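# About Skornberg

Skornberg plans and fits compact washrooms for small apartments, guesthouses and offices. We supply the vanity, the basin, the wall fittings and the layout drawing as one order. The company has 39 employees and works from a single site, where the showroom, the drawing office and the parts store share one floor.

## What we supply

A standard order covers a stone-pattern countertop, a white rectangular basin, a dark cabinet base and a mirror. Wall fittings are ordered from the same sheet. Customers may keep an existing cabinet if its top is level and its frame will carry the new slab.

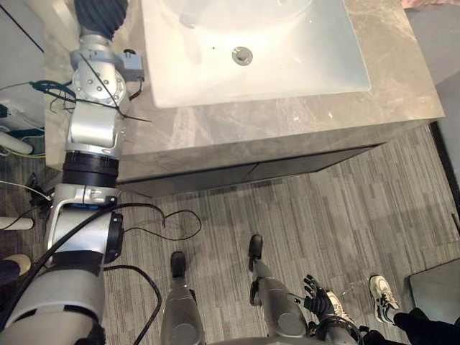

## The display washroom

The display washroom is set up at full size and kept in everyday order. Visitors can stand at the basin, reach for the towel and judge the distances before approving a drawing. The vanity has a gray marbled top and flat doors without visible handles. It stands on short legs, which leaves room for a mop to pass underneath.

Small items are part of the layout. A toothbrush stands in a cream mug to the left of the basin, and a black vase of white artificial flowers sits beside the faucet.

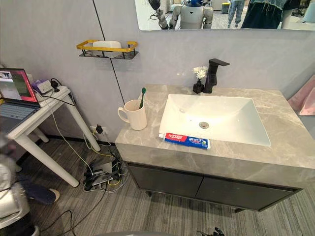 Each item on a countertop is given a fixed place on the drawing. We mark the mug, the soap and the toothpaste before setting the position of the wall shelf, and the shelf is then placed within reach of the person at the basin. Shelves and towel bars come from our Fastinier line. Cabinets are sold under the name Mok and are offered in 5 widths.

## How we check a layout

A layout is checked by carrying out ordinary tasks in it: putting away toothpaste, wiping the counter, hanging a towel, rinsing a mug. Where a task requires a step back or a stretch across the basin, the drawing is revised. The check is repeated after any change to the faucet, the mirror height or the shelf.

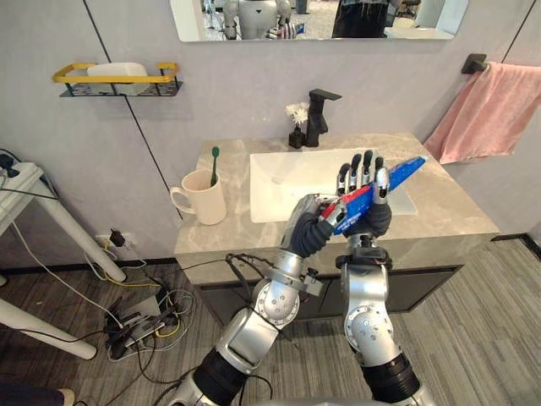 Toothpaste box in hand at the vanity, with the mug and toothbrush on the left of the counter.

Results are entered in Sorovix, our layout register. It holds 1683 entries, and each one lists the fittings used, their heights and the corrections made. Fitters receive a printed copy with the delivery.

## Towels and wall fittings

Towel bars are placed on the wall next to the vanity where the room allows. The bar should be clear of the door swing and low enough for the shortest regular user. We recommend one folded towel per bar, with the hem hanging free of the countertop. 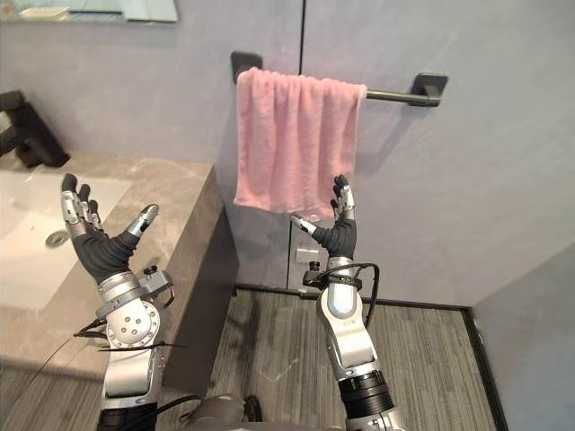
**Can a towel bar be moved after installation?**

Moving a bar requires new fixing points and a cover plate for the old ones. Both are included in the Fastinier refit pack, part 89.

## Visiting

The showroom is open by appointment, with late hours on Thursday until 7 p.m. Please bring the room dimensions and the position of the water supply and drain.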